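The Ferry to Presine

The ferry from Farkow left at three, or it was meant to. In October it went when the fog let it, and that afternoon the fog was sitting on the water like wool.

I had the letter in my coat. It said the house in Presine was mine if I came and signed for it before the office closed for the winter. My aunt had lived there for 17 years and I had visited twice.

"You could take the bus by Ouellet," said the woman at the ticket window. "Adds two hours."

"Does it go in fog?"

"It goes in anything."

I stayed where I was. I had a thermos and a cheese sandwich, and I have never liked buses. A man with a greyhound sat down beside me and told me the fog would lift by dark. He was wrong, but the boat went anyway, sounding its horn the whole way over.

The office had closed by the time we tied up. A note on the door said to try the bakery. The baker had the key and the papers both, in a drawer under the till, and she lent me a pen to sign with.

"She said you'd be late," the baker said.
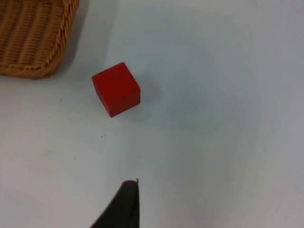

I walked up the hill with a loaf under my arm. The gate had dropped on its hinge and I had to lift it to get through. Inside, the kitchen smelled of coal and oranges. I found the lamp, then the matches, and sat down without taking off my coat.

Out on the water the ferry was heading back, still sounding — eight blasts before I lost it. I cut the bread and ate it by the window. In the morning I would see about the gate.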